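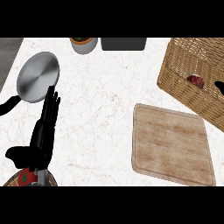
**Figure 2.** Simulated worktop with a marble surface, a round silver frying pan and a black jointed hand. Rendered view.

### 4.3 What became of the suggestions

The third strand of the study concerned the improvement boards. Each of the two sites, Zesidmont and Bultard, had one: a whiteboard by the time clock on which anybody could write a suggestion, and beside it a column headed "Owner". Over the study period staff put up 132 suggestions. We had expected to spend most of this section discussing their quality. In the event we spent it discussing the column.

At Zesidmont the Owner column was filled in at the morning stand-up, usually with the name of whoever had failed to look at the floor quickly enough. Kourkoulas and Maillard, who coded the boards separately and then compared notes, agreed on nearly every entry except those marked "the team". Kourkoulas had treated these as owned. Maillard had treated them as abandoned. We adopted Maillard's reading after following the entries through to the end of the study, by which time the team had done none of them.

Bultard went about it differently. The site had bought a tracking package, Vandano, the previous March, and suggestions were typed into it from the whiteboard by a shift lead. Vandano assigned each one a status, a colour and a review date. When the review date passed, it assigned another. One suggestion, asking for a hook on which to hang the tape dispenser, had acquired a longer written history than the site's fire procedure. The hook itself cost less than 40 minutes of anyone's time once Delorme, sitting in as observer, asked out loud where it was. We record this as a breach of our own protocol and as the quickest change seen at either site.

Staff were under few illusions. A packer at Bultard told us that the board was "where ideas go for a lie down". A supervisor at Zesidmont was kinder, and thought it useful for finding out who had a pen. Managers at both sites rated the boards highly in the opening survey and, when asked to name a suggestion that had been carried out, mostly named the board.

It would be easy to read all this as a complaint about managers, and several of our interviewees did their best to help us do so. The daily diaries tell a duller story. Supervisors had no set time in which to act on a suggestion and no small budget from which to pay for one. At Bultard any purchase had to go through Achari, the group's ordering system, whose form has a compulsory field for expected yearly saving. People filled it in. One supervisor entered 900 euros for a doormat, and when Chauvin asked how the figure had been reached she was told that lower numbers came back.

Invented savings of this kind matter beyond their comic value. They were added up each quarter and reported to head office as the result of the improvement programme, where they were used to set the next quarter's target. We could trace very few of them to any change in cost. Shibata's attempt to rebuild the quarterly total from invoices was given up after the second folder, and we make no claim about the true figure except that it is smaller.

What did seem to matter was whether the person who wrote the suggestion was allowed to carry it out. Where the writer and the owner were the same, the thing was usually done, often on the same shift and often without the board being updated, so that some of the best work at Zesidmont appears in the site's own records as overdue. We return to this in section 5, along with the awkward question of what the stand-up meeting was for.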